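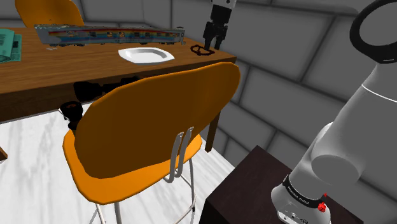

Table clearing cell

A table clearing cell is a fixed robot station that removes plates, printed matter and small objects from a tabletop and sorts them into bins. Cells of this type are used in staff canteens, break rooms and station cafes. Most consist of a single arm on a pedestal beside the table, a two-finger gripper and a controller under the counter.

Development

The arrangement described here was developed at Forkine, a catering equipment firm, and first put to work in the canteen of the Osport rail depot in June. Planning was led by Cecilia Opoku. The grasping software, Nornlow, was written by a small group under Magdy Lahlou and was prepared in simulation before any hardware was installed. The simulated rooms combined ordinary tableware with objects that do not belong on a dining table, such as model trains, and placed chairs close to the table edge. A total of 502 room layouts were used.

Operation

The arm is mounted at one corner of the table so that its base stays out of the walkway. The gripper approaches from above. Flat plates are taken by the rim, and thin or looped items are closed on from the side at low force. Long objects are left in place and reported to the attendant. Chairs are a known difficulty – a backrest near the table edge limits the paths open to the wrist, and the controller will refuse a pick if it cannot find a clear one.

One cell at Osport clears up to 80 items an hour. Attendants working by hand were faster at peak times, and they still take over the tables between noon and 1 p.m.

Effects on staff

Before the change, the canteen employed 18 attendants across two shifts. No positions were cut in the first period, but 13 attendants had their duties rewritten. Carrying and scraping took up less of the shift. Checking bins, pushing in chairs and answering refused picks took up more. Attendants were trained to stop and restart the arm, and two were given a higher pay grade for this work.

A review by Ona Jõgi recorded less lifting and fewer complaints of wrist pain. It also noted that attendants spoke less with diners, and that several disliked being called to a table by a tone. The tone was later replaced by a light at the counter. Ismail Naciri, a shift lead, asked that refused picks be logged separately from staff delays, as the two had been counted together in early reports. The request was granted.

Limitations

The cell does not wipe surfaces. Cups that still hold liquid are left for staff. Newspapers and booklets are removed only when folded.

See also

Slaoui tray conveyor
Dish return station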